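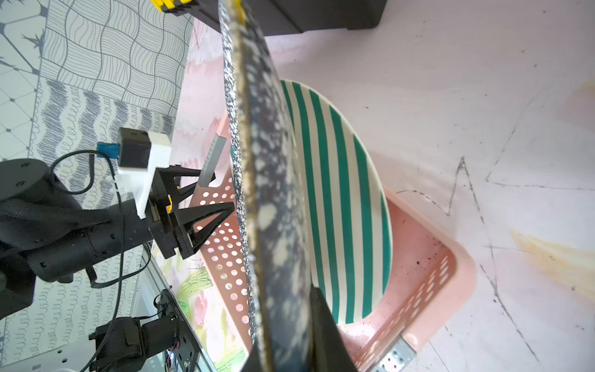 Last changed: October, in the evening (fixed the bit about vinegar)

How I sort, wash and put away picnic dishes when the season's over

Every fall I end up with a pile of dishes that lived outside for months, and every fall I used to shove them in a cupboard and regret it in the spring. So I finally worked out a routine, and my neighbor Asanka Biswas asked me to write it down, and here we are!

You don't need much. A plastic basket with holes in the sides (mine's pink), dish soap, a soft sponge, baking soda, a couple of old towels and some paper to put between things.

Start with the basket. I stand the big pieces up on edge and let the bowls lean behind them, like the speckled dish and my green and white striped bowl. Big round things take up way less room on their edges, and you can flip through them like records. Don't cram it. If you have to push, get a second basket.

Shake out the crumbs before any water goes near it. I skip this about every other year and then I'm picking soggy bits out of those little holes with a toothpick, so, you know, learn from me.

Now the enamel. Warm water, soap, soft sponge, and that's enough most of the time. For stuck-on stuff, fill the dish with warm water and a spoonful of baking soda and leave it for 10 minutes. No steel wool, please! I ruined a lovely roasting dish from Truda that way and I'm still sore about it. I used to say a splash of vinegar was fine for stains, but I've taken that out, as it can dull some enamel if you forget it's there (I forgot it was there).

Check the rims while you're at it. That's where enamel gets knocked, and the rim on my speckled one looks pretty worn and yellowish now. A worn look doesn't bother me. If it's chipped where food goes, though, I retire the dish and use it under a plant pot.

Striped and painted bowls get washed by hand, one at a time, in cooler water. My sister puts hers in the dishwasher and says they're fine. We don't discuss it.

Dry everything with a towel and then leave it out overnight anyway. Water hides under rolled rims. The year I packed up straight from the rack, I got 2 rusty rings on the shelf liner.

Give the basket itself a rinse before anything goes back in. I do mine in the tub with the shower head, holes facing down.

Then load up again, heaviest at the back, with a sheet of paper between each piece. Newspaper can leave ink on pale bowls, so I save the plain packing paper from my Pokska orders. The basket goes on a low shelf, never a high one. Enamel is heavier than you remember when it's coming at your face.

Next up is the cutlery roll, as soon as I find the other 7 forks.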